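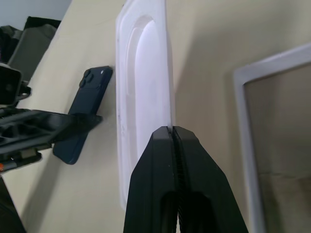

4. Replacing the Drip Tray and Water Filter

Applies to the Onddale 60 countertop dehumidifier, all models sold after March.

Before you start, switch the unit off at the front panel and unplug it. Wait 8 minutes for the fan and coils to settle.

4.1 Taking out the old filter

1. Turn the unit so the back grille faces you.
2. Press the two tabs at the top of the grille and tilt it forward.
3. Slide the filter up and out. Older filters can be stiff -- pull evenly on both sides.
4. Wipe the filter slot with a damp cloth. Do not use bleach or solvent cleaners.

4.2 Fitting the new parts

1. Check the part number on the bag. The filter is 988 and the tray is 1360.
2. Push the filter down into the slot until it clicks. The arrow on the filter must point toward the fan.
3. Slide the tray in under the coils, lip side out.
4. Close the grille and plug the unit in.
5. Hold the Reset button until the filter light goes off.

Note: If the light comes back on within a day, the filter is not fully seated. Repeat step 2.

CAUTION: Do not run the unit without the tray. Water can reach the power board and damage it.

Spare parts are sold through Fumley service counters. For the larger Pradis tank, see Section 5.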